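Dramia Cleaning Putty for Keyboards, Remotes and Other Fiddly Things

500 g tub, unscented
Made in Flidivville
Usually ships within 48 hours

If you have ever tried to get the crumbs out from between the buttons of a remote with a toothpick and a damp corner of kitchen roll, you already know why we make this. Dramia is a soft, stretchy cleaning putty that you press onto a surface and peel away again, and it brings the dust, lint and biscuit bits along with it. We have been making it in the same little workshop in Flidivville since our first batch, which we mixed in a jam pan one September and which was, I have to admit, a rather alarming shade of green. The color is gentler these days (a pale gray-blue) and the recipe has come a long way.

The putty is firm when you take it out of the tub and softens as you work it in your hands. Give it a minute of kneading, a bit like bread dough, and it will be ready to go. Press it down slowly and let it sink into the gaps under its own weight, then lift from one end. Please don't mash it in with your thumbs! I know it's tempting, and I still catch myself doing it, but a hard push can leave little threads behind in the corners. If that happens, dab at them with the main lump and they will nearly always come up.

What it's good for

Computer keyboards, of course, and that's what most people buy it for. But our customers write to us about all sorts of other uses: car air vents, sewing machine beds, piano keys, the speaker holes on a kitchen radio, the grooves around a camera dial, calculators, telephones, and the dusty slots along the back of a games console. One lovely letter came from a model railway club that uses it on station roofs. We wouldn't have thought of that in a hundred years.

What it isn't good for

Keep it away from fabric, carpet, wool, hair, suede and unsealed wood. It will cling on for dear life. It doesn't suit screens either, where it can leave a faint smear, so use a dry cloth for those. And it's a dust and crumb cleaner, so anything sticky or spilled wants wiping first and leaving to dry.

How long a tub lasts

That depends on how grubby your things are, but a household that does a tidy-up every week or so should get roughly 16 weeks from one tub. The putty darkens as it picks up dirt, and there's a reference patch printed inside the lid. Once your putty matches the patch, it has done its work and can go in the household trash. Don't rinse it under the tap. Water makes it slimy and it never recovers.

Remote controls

Remotes deserve a word of their own, being the thing in the house that everybody handles and hardly anybody cleans. Take the batteries out first. Work from the top row down to the number pad, a small area at a time, and turn the putty over on itself whenever the underside starts to look dull. Rubber buttons are the easiest of all, as they have a bit of give and let go of the dust nicely. Finish with a wipe along the sides and put the batteries back in the right way round (I have been caught out by that one more than once). 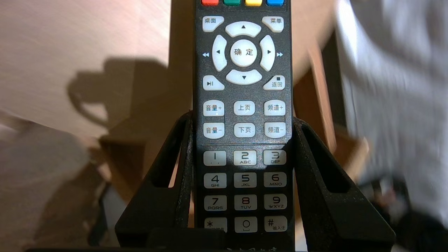 Black remote with pale rubber buttons and Chinese labels.

Sizes and refills

The standard tub holds 500 g. We also do a flat refill pouch, which drops straight into your old tub and saves a bit of plastic. If you clean for a living, or look after a school computer room, ask us about the Pastor bucket, which is the same putty in a bigger container with a carrying handle. The Cirnen brush is sold separately and goes very well with all of them. It has a soft head at one end for loosening fluff and a narrow one at the other for seams.

Product details

Item number: 264
Color: pale gray-blue
Storage: lid on, room temperature, out of the sun
Not a toy, and not for eating. Keep away from small children and curious pets.

Returns

Unopened tubs can come back to us for a full refund. If you've opened yours and it's dried out, or it just isn't behaving as it should, drop us a line and tell us what you were cleaning at the time. We'll do our best to put it right, and we do like hearing what people get up to with it.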